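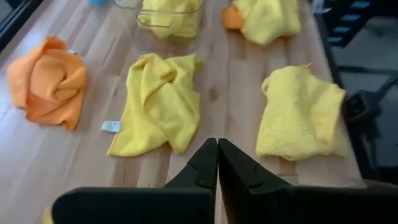 ¿Cada cuánto hay que lavar las bayetas de microfibra?

Las del polvo, cada tres o cuatro usos; las de la cocina y el baño, al terminar el día en que se han usado.

## Microfibra: cómo cuidarla para que dure años

Cuando me mudé a esta casa compré de golpe un paquete enorme de bayetas, tan contenta yo, y a los seis meses tenía un cajón lleno de trapos tiesos que arrastraban el agua de un lado a otro sin recoger nada. Les eché la culpa a las bayetas, claro (¡pobrecitas!), pero la culpa era mía y de mi querido suavizante con olor a lavanda. Desde entonces he ido apuntando trucos en la libreta de la cocina, y como varias lectoras me habéis escrito por lo mismo, los paso a limpio.

### El lavado

- **Nada de suavizante.** Deja una película sobre las fibras y la bayeta pierde la gracia. Las toallitas perfumadas de la secadora hacen lo mismo.
- **Detergente líquido y poquito.** Yo pongo la mitad de lo que pondría para una colada normal.
- **Agua templada, a 40 grados.** Si vienen muy grasientas, mirad la etiqueta antes de subir a 60.
- **Lavadlas aparte.** El algodón suelta pelusa y la microfibra la atrapa toda, toda. Una vez las metí con un albornoz y me pasé la tarde del sábado quitando bolitas con unas pinzas delante de la tele.
- **Sin lejía.** Estropea las fibras y se come el color.

Para secarlas, lo mejor es el tendedero, a la sombra si puede ser. En invierno, cuando aquí no se seca ni un pañuelo, las cuelgo en el toallero del baño pequeño y por la mañana las recojo.

### Un color para cada sitio

Esto se lo copié a Ward Van Leeuwen, que limpió oficinas muchos años y dobla los trapos como si fueran camisas. En su casa cada color tiene su zona y no se mezclan jamás. Yo lo he simplificado: amarillo para el polvo y los muebles, naranja para la cocina. Para el baño uso otras que guardo allí mismo, debajo del lavabo, y así no hay confusiones ni con las prisas ni con las visitas que se ponen a ayudar.

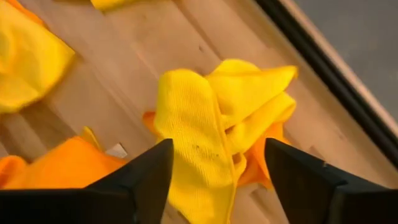 *Amarillo para los muebles, naranja para la cocina.*

### Mesas y encimeras de madera

La madera pide poca agua. Humedeced la bayeta, escurridla con ganas y pasadla siguiendo la veta; después, otra seca por encima. Si queda un cerco de un vaso, probad primero con el paño seco y un poquito de paciencia antes de sacar productos - a veces sale solo frotando suave. Las migas se retiran antes con un cepillito, que una miga dura arrastrada por la mesa también raya.

### Recuperar una bayeta tiesa

1. Dejadla en remojo media hora en agua templada con un chorrito de vinagre blanco.
2. Aclaradla bien, hasta que deje de oler.
3. Lavadla sola, con muy poco detergente.
4. Colgadla bien estirada.

Si después de dos intentos sigue sin absorber, pasa al cubo del garaje, donde todavía le queda mucha vida con las bicicletas y las llantas del coche. Las mías más viejas están ahí, grises como el asfalto, y para la cadena van de maravilla.

Las limpias las guardo dobladas en el primer cajón, las recién lavadas debajo y las otras encima, y así se van turnando.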